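July 22, 2019
By Simone Magalhães and Kirsty Nepia

Chapter 11
Emergency Funds and Household Liquidity

A household is liquid when it can meet a bill on the day it falls due without borrowing or selling an asset at a loss. Liquidity is separate from wealth. A family may own a house outright and still be unable to pay for a new furnace in January.
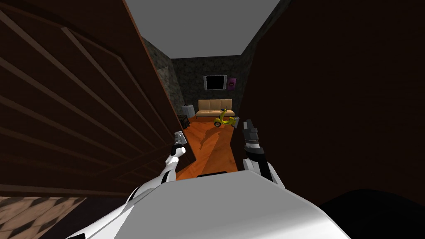
Figure 11.1. Dark wood paneling along a narrow passage.

Consider the Ellery household, which keeps $4000 in a savings account and spends $945 a month on fixed costs. Dividing the first figure by the second gives the coverage ratio, here a little over 4. The ratio ignores food, fuel and other variable costs – these are added in Section 2.

Coverage is measured against take-home spending, so a raise in pay does not change it. A new car loan does. Retirement accounts are left out of the numerator, as early withdrawals may carry tax and penalties.
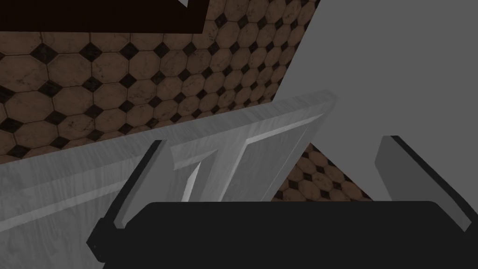
Figure 11.2. Pale panel door and brown octagonal floor tiles.

Key terms: liquidity, fixed cost, coverage ratio, sinking fund.

Related items
Budgeting on Irregular Income
The Rillstead Case: Paying Down Two Loans
Husgate Worksheets, Set 2
Renting and Owning in Dostance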